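件名: Re: [gretavik-katazuke] 丸くて平たいものを布の袋に入れるには
差出人: イレーナ・ヴィトコフスカ
最終更新: 2022年8月7日

グレタヴィク片づけ便りのみなさま

イレーナです。毎日暑いですね。うちの台所は午後になると西日がまともに入るので、このところは朝のうちに煮炊きも拭き掃除も済ませて、昼からは涼しい部屋に逃げこんでおります。みなさまお変わりありませんか。

チェプコエチさんのご相談、最初に拝見したときから「これは書きたい!」と思っていたのに、返事がすっかり遅くなってしまいました。七月の終わりに甥の一家が泊まりに来ていて、布団やら浮き輪やらで家じゅうがひっくり返っていたのです。ごめんなさいね。

> チェプコエチ・モレルです。いつも楽しく読ませていただいています。
> 引っ越しをきっかけに、箱をやめて布の袋でものをしまうようにしました。
> 軽いし、使わないときは畳めるし、とても気に入っています。
> ただ、丸くて平たいもの(うちの場合はレコードと、母から譲り受けた
> 刺繍枠、それに丸い鍋敷きが少し)だけがどうもうまくいきません。
> 寝かせて重ねると下のものが取れないし、立てると袋ごと
> ぐにゃっと傾いてしまって、見た目もなんだか悲しいです。
> 厚紙を底に敷いてみましたが、ひと月もしないうちに反りました。
> みなさんはどうされていますか。それから、作業机のまわりの
> 小物の置き場所についても、もしお知恵があれば教えてください。
> 机の上がすぐいっぱいになってしまうのです。

よくわかります、鍋敷きのくだりなど、まるで自分のことのようでした。うちにも丸いものがなぜだか集まってきまして、ケーキの敷き皿、古い缶の蓋、夫のレコード、それから何に使うのか忘れてしまった円い板。捨てられないんですよねえ、丸いものって。

順番に書いてみます。長くなりますので、お茶でも淹れてからどうぞ。

■ 袋のこと

まず袋は、生成りの帆布のような、しっかりした生地のものが結局いちばん長くもちます。私は以前、薄手の綿の袋を安いときにまとめて買って、全部だめにしました。ものを入れた途端に口が閉じてしまって、手を入れるたびに左手で袋をこじ開けなければならないのです。今使っているのはスコナルドの袋で、ひとつ927円でした。飾りも何もない袋ですけれど、洗うたびに柔らかくなって、手ざわりがよくなってきています。

底の厚紙が反ったとのこと、私も同じことをしました! 今は厚紙をやめて、古いフェルトを二枚重ねに縫ったものを敷いています。これなら反りようがありませんし、袋と一緒に洗えます。角は丸く切っておくと、隅に埃がたまりにくいようです。

■ 入れ方のこと

寝かせるか立てるかといえば、私は断然、立てる派です。縁が上を向いていると、色だけで見分けがつくでしょう? 取り出すときも、一枚つまんで引き上げればよいだけです。重ねていた頃は、いちばん下の一枚のために全部を机に広げて、そのまま夕飯の時間になって、また全部を袋に戻して、ということを何度もやりました。

傾くというお話ですが、これは詰め具合でずいぶん変わります。すかすかだと中身が扇みたいに倒れて袋を押しますから、隙間に畳んだ布巾か薄い雑誌を差しこんでみてください。反対にぎゅうぎゅうに詰めると、今度は引き抜くときに隣の一枚までついてきます。手のひらを縦に差しこんで、少しきついかな、というくらいが私にはちょうどよいです。

それと、袋が少しくらいへたっているのは、もう気にしないことにしました。フンミラヨ・ブリッグスさんが前に「布の袋はお座りしている犬だと思えばいい」と書いていらして、それ以来、うちの袋が傾いていても可愛く見えてしまって困ります。机の奥のほうに置いておけば、多少くたっとしていても邪魔にはなりません。生成りの袋の口から黒っぽい丸い縁が並んで見えて、ところどころに橙や紫がのぞいている様子など、なかなかいいものですよ。
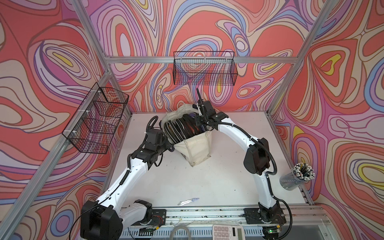
■ 壁のかごのこと

机の上がすぐいっぱいになる件は、置く場所を壁に移すのがいちばん効きました。黒い金網の細長いかごを、結束バンドで柱に留めるやり方です。釘も金具もいりません。白いバンドだと黒いかごに目立つかしらと迷う方もいらっしゃるでしょうが、留めた場所がすぐわかりますから、切って付け直すときにはむしろ楽です。私は最初に高すぎる位置に付けてしまい、背伸びをしないと中が見えなくて、三度もやり直しました。椅子に座ったまま手を伸ばして、指先が縁にかかるあたりをおすすめします。

かごには、まず何も入れないでおいてください。変なことを言うようですけれど、空のまましばらく暮らしてみると、机の上で毎日じゃまになっているものが見えてきます。それだけを入れるのです。私は張り切って初日にいっぱいにしてしまい、どれも使わないものばかりで、結局かごが壁の物置になりました。

背中側の壁にもうひとつ欲しくなったら、横に渡した棒に掛けるのがよいと思います。柄の賑やかな壁でしたら、金網なら模様が透けて見えるのも嬉しいところです。サンゴ色や藤色の渦巻きなんて、隠してしまうのはもったいないですもの。

■ 筆記具と小さな道具のこと

鉛筆やペンは、透明な筒形のコップに立てるのがいちばん好きです。引き出しに寝かせていた頃は、短くなった鉛筆が奥に転がっていって、年末の大掃除でまとめて見つかりました。透明ですと底にたまった芯の粉や消しかすも目に入りますから、洗おうという気にもなります。うちのはギルトの店で買ったもので、たしか1,827円、コップにしてはずいぶんしたのですが、倒れにくいので後悔はしていません。

刃のあるものは、コップに一緒に入れないでくださいね。カッターや糸切り、リッパーのような細い道具は、ペンに紛れると指を突きます。でも、使っている途中でつい手前に置きっぱなしにしてしまうのも本当で、私など一日に何度やるかわかりません。今は小さな浅い皿をひとつ決めて、手を離すときは必ずその上、ということにしています。それでも忘れます。電卓も同じで、机の手前の端に置くのが癖になっていて、肘で落としたことが二度あります。

■ 片づける時間のこと

ルウェヤマムの集まりでは、カニニ・オデラさんが「終わりの30分を片づけに取っておく」とおっしゃっていました。立派だと思います。私はせいぜい、湯が沸くまでの間だけ。そのかわり毎日です。細かい屑を払って、ペンをコップに戻して、袋の口をちょっと整える。それだけでも翌朝の気分が違います。

まとめて見直すのは60日おきくらいがよいのではないかしら。袋の中身を全部出して、フェルトを洗って、もう要らない丸いものにお別れをして(なかなかできないのですが)、また立てて戻します。

チェプコエチさん、刺繍枠だけは、できればレコードとは別の袋になさってくださいね。ねじの頭が隣の面に当たって傷をつけます。私は夫の大事な一枚でそれをやってしまって、しばらく口をきいてもらえませんでした。枠のねじのところに端切れを巻いておくだけでもずいぶん違います。お母さまの枠でしたら、なおさらやわらかい布で包んであげてください。

トゥマイニ・ムワカリンガさんが前に書いていらした、袋の持ち手に色の違う糸を縫いつけて目印にするやり方も、とてもよかったです。詳しい縫い方を私がうまく説明できないものですから、トゥマイニさん、もしお時間があったらもう一度書いていただけませんか。赤い糸が何の袋だったか、私はもう忘れてしまいました。

またチェプコエチさんのその後も聞かせてください。袋が傾いたままでも、どうぞ遠慮なく。

イレーナ・ヴィトコフスカ

お問い合わせは一覧の管理係まで | © グレタヴィク片づけ便り | ページの先頭へ戻る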